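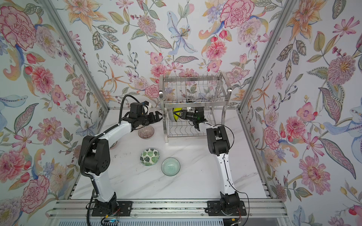 How a Robot Workcell Is Cared For
A page for young readers from the Javcombe Museum of Machines

A robot that handles dishes needs regular care, just as a bicycle or a piano does. The place where a robot does its job is called a workcell. The workcell on this page is named Planari. It has two robot arms, a table, walls, and a steel dish rack. The people who look after it are called technicians.

Setting Up the Arms

Each arm is bolted to a metal rail at the front of the table. The rail must be straight and the bolts must be tight. If an arm could wobble at its base, its gripper at the other end would miss the bowl it was reaching for.

Next, the technicians teach the control computer where everything is. They move each arm slowly to a set of marked points on the table and save the position of every joint. This job is called calibration. Planari is calibrated again whenever an arm has been taken off the rail, and once every June.

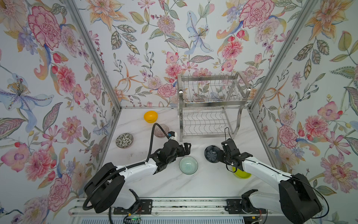 The two arms over the table, with bowls of several colors and an empty rack at the back.

Looking After the Cables

Electricity and messages travel to each gripper through cables. Some of these run inside a bendy, ridged tube called a conduit. A cable must be long enough for the arm to stretch out, but a loop that is too big may catch on the rack.

Before each day of work, a technician switches off the power and checks the cables by hand from the base to the gripper. A cable with a crack in its cover is replaced. The old cable goes into a bin for recycling, and the change is written in the logbook. The logbook for Planari has 293 entries so far.
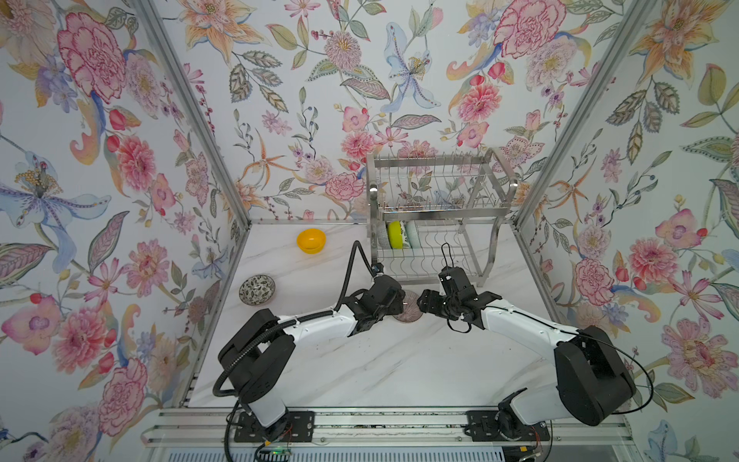 Checking the Grippers

A gripper is the robot's hand. On these arms it has two fingers that close toward each other. Bowls are smooth and curved, so the fingers must meet evenly. The technician closes them on a strip of paper and pulls gently. If the paper slides out, the fingers need adjusting.

Fingers also wear down at the tips. The technicians keep 8 spare fingers in a drawer, and changing one takes a small screwdriver and some patience. After a change, the robot practices with a single bowl before it returns to its full job.

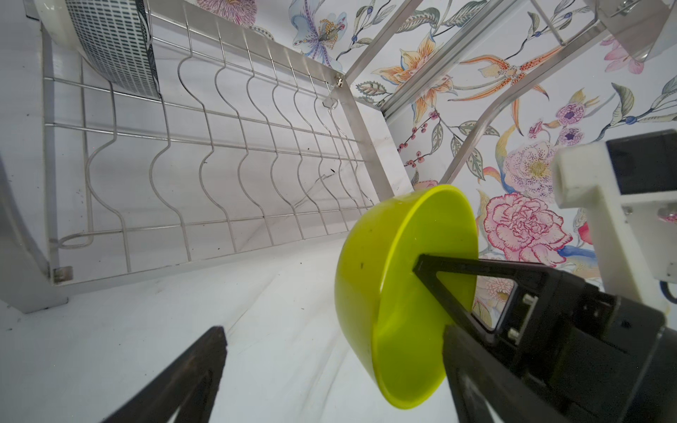
Musyoka Nzioka

Words to Know

Calibration: teaching a machine exactly where its parts are.
Conduit: a tube that protects cables.
Joint: a place where a robot arm can bend or turn.
Workcell: the space where a robot does its job.

Something to Try at Home

Ask an adult for a plastic bowl and two wooden spoons. Hold one spoon in each hand and try to stand the bowl on its edge. Where do the spoons have to touch the bowl to keep it steady?

Page last reviewed 6 April 2022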